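Simeo Bottle Tasks, data card
Maintained by Sneha Solanki and Tala Najjar
Last revised Saturday, June 18, 2022

Simeo is a set of 317 head-camera recordings of people handling small bottles at a table. We gathered it to train a two-hand manipulation policy. People work with bare hands at their own pace, and each recording covers one task.

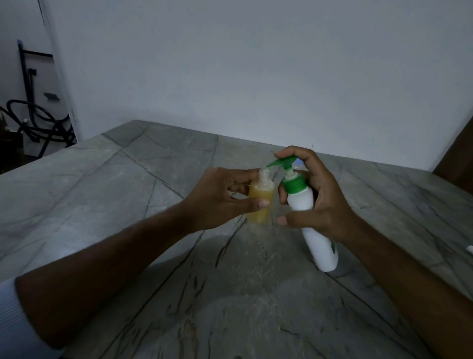
Task "pump_fill": pump bottle held over the open neck of a small bottle.

Labels are start and end times for grasp, press, twist and release. Left and right hands are labeled separately. Biljana Softić checked 119 recordings by hand; the rest have a single annotator pass.

The cap tasks are stored in their own folder, cap_tasks.
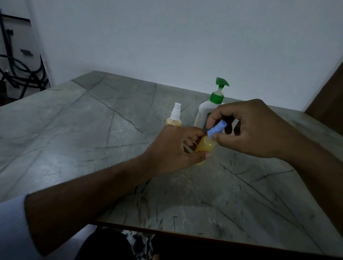 Twist labels there start at the first finger contact with the cap. If the fingers slip and regrip, that is a new label. In 42 recordings the fingers hide the cap for part of the twist, and these carry the flag "occluded".

Known problems: 2 recordings have no audio. Liquid level is not labeled.

Send corrections to Tala.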